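Home / Blog / Small things, March

I have been meaning to write about soap dishes for longer than I'd like to admit, and now that the evenings are getting lighter I finally have the energy for it. We had a pretty ceramic one from a gift shop in Ardale for years, and every single week I was scraping a gray, jellied puddle out of the bottom of it. Good soap, too! I buy the Louro olive bars, 300 grams each, and it hurt to see them melt away like that.

So the ceramic one went to live under a houseplant, and I started looking for something plain with ridges in the tray. Plastic, oval, easy to rinse. Gray was fine by me (I have given up on things matching in our bathroom).
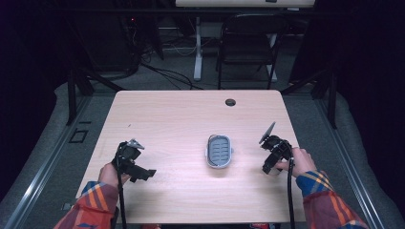
The ridges are what I care about most. A bar needs air underneath it, and a row of raised lines does that better than any number of cute little drainage holes, which clog up by the second week in my experience. I give ours a scrub with an old toothbrush on cleaning day, a rinse under the hot tap, and it dries on the towel rail while I do the mirror. It takes me 5 minutes, mirror included.

While I'm on the subject of wiping things down, a word about pale wood tables, because a couple of you wrote in after my last post. I do love a light tabletop – it makes even a dull afternoon feel brighter – but soap will leave a dull film on it if you let it sit. A barely damp cloth, along the grain, then a dry one straight after. I tried the Bernura wood spray as well and went back to the cloth within a month.
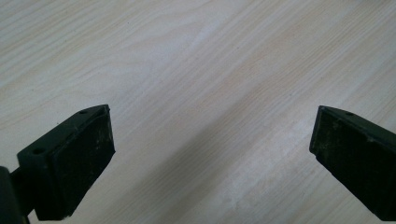 Pale wood with the light across it, and all that lovely wavy grain.

Next time I want to get to the cupboard under the sink, where I seem to own 2 of everything except the sponge I'm looking for.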